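Managing Small Associations, Unit 5
Restricted and Unrestricted Gifts
Notes by Saeed Parsa

Last week we spoke about membership fees. Today we look at gifts, and mainly at the difference between a gift with a condition and a gift without one.

An unrestricted gift can be used for any purpose in the mission of the association. It can pay rent, postage or a salary. A restricted gift is tied by the donor to one purpose or to one period, and the board alone cannot change this.

Take the case of Kirkon, an association which teaches reading to adults. In December it receives $1,000 from a donor, who writes in her letter that the money is for books. Kirkon buys books for $435. The rest stays restricted, even if the heating bill is waiting on the desk.

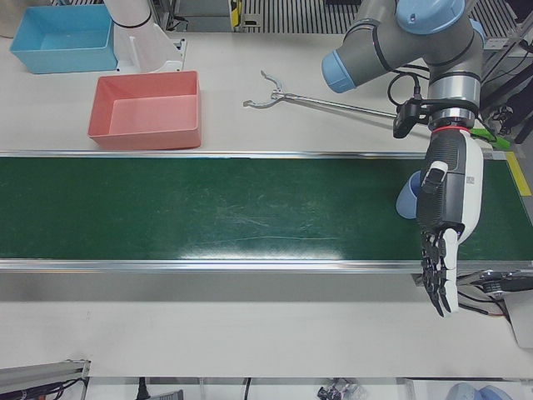
Many students ask me if the association must then open a second bank account. Usually it is not necessary. What is necessary is that the ledger shows the two kinds of money in separate columns, and that the donor's letter is kept together with the entry.

If the purpose is not possible anymore, write to the donor first and ask for a release in writing. A phone call is polite, but it leaves no record.

For Thursday, September 24, 2026: read the Curnora case and bring a short answer, one page. Curnora got a gift of $330 "for the young members" and spent it on a new door lock. Which questions would you put to its board?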